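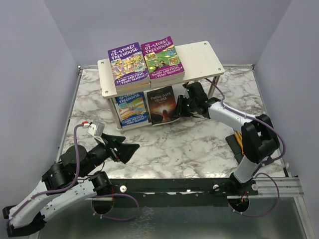 How Do You Teach a Robot to Tidy a Bookshelf?

By Ketsara Duangkaew
March 12, 2021
16 comments | 500 shares

Think about the first time you put a book on a shelf. You were probably tiny! Maybe you dropped it, or put it in upside down, or chewed on the corner first. After a while your hands just knew what to do.

A robot arm starts out knowing even less than you did. It doesn't know what a book is. It doesn't know that a thick paperback bends if you squeeze it, or that two books can't sit in the same spot. So how does it learn?

It learns from examples. Lots and LOTS of examples.

Being the robot's hands

At a workshop called Pultari, Dinesh Salian has a job you might like. He moves the robot arms himself, using a pair of smaller arms as handles. When he bends the left handle, the left robot arm bends too. When he squeezes, the gripper (that's the robot's hand) closes. It feels a bit like working a puppet, except the puppet is made of motors.

Each time Dinesh moves a book from one place to another, a computer saves two things: what the cameras saw, and how every joint in the arms moved. One try from start to finish is called an episode, just like on TV. The team wants 3,000 episodes for the bookshelf job. That is a lot of tidying!

Sometimes one hand is enough. For a big, fat book, it helps to use two and press from both sides, the way you might carry a full cereal box.

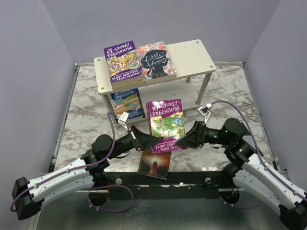 Dinesh says the hardest part is being patient. If you push too hard, the book bends. If you don't push enough, it slides away, and you have to go back and get it.

Why not do it the same way every time?

Good question! Imagine you only ever practiced catching a ball thrown from the same spot. Then your friend throws one from the other side of the yard. Oops.

Robots have that problem too. So Ravindran Ramasamy, who plans the practice, keeps mixing things up. Books trade places. Some go on top and some go below. A new cover joins the pile. The more changes the robot sees, the better its chance with a shelf it has never met.

What about mistakes?

A few of them get saved on purpose. If a book slips and Dinesh fixes it, the robot can learn how to fix it too.

Try it at home

Pick 3 books and ask a friend to be the robot. Close your eyes (no peeking) and tell your friend how to stack them, using only words like "left," "up" and "squeeze." Then swap!

4 comments waiting for approval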